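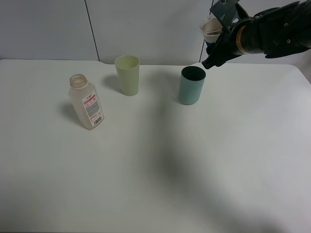 Pour cell, bench 2 - June 17, 2020

Arms on since first shift. Agnes Semple on bench, me on log. Pour log stands at 2,851 since install, 1,477 of those with no hand on the stop button.

What's different for bench people: no more standing there pouring for two hours. Wrists better, Agnes says. Now it's setting out cups, checking, writing down, resetting. She used to talk to Corina across the table while they poured, now Corina is over in Swanson room most of the day and the bench is one person. Agnes not thrilled. Wants this raised before August, when the Koltix line goes over too. Told her I'd put it in here so it's in here.

Cup spots: teal at the back is the awkward one, wants a steep tilt and the fingers get close to the rim. Try moving it toward the front edge one hand width. Not done yet.

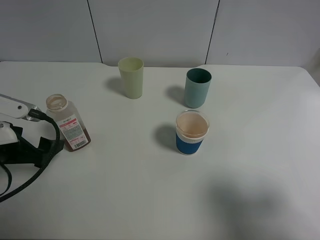
Bottle tipped, reddish brown pooled at low end. Blue sleeve cup forward of the teal.

Caps: person still takes these off. Corina Lüthi asked Trakorell about a cap tool, no answer. Fine by me, gives somebody a reason to look at the label before it goes in.

Stop button: Agnes got told off by second shift for hitting it "too much." No. Hit it whenever. Need that in writng on the wall, will ask Niven office for the wording.
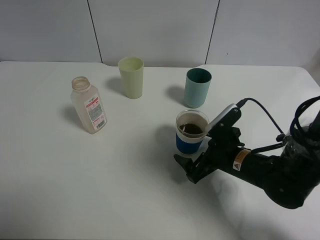
Gripper open beside the blue sleeve cup. Level up to about the middle, ring on the glass above it.

Levels still read by eye. Two of us read the same cup differently so write initials next to the number from now on. Agnes wants a marked cup, easy, order some.

Training: 73 min per person on reset and jog. Too short, she had to ask me how to clear a fault and I had to look it up. Make it a half day.

To do
- move teal spot, rerun 300
- stop button note
- ask abuot second person on bench mornings
- marked cups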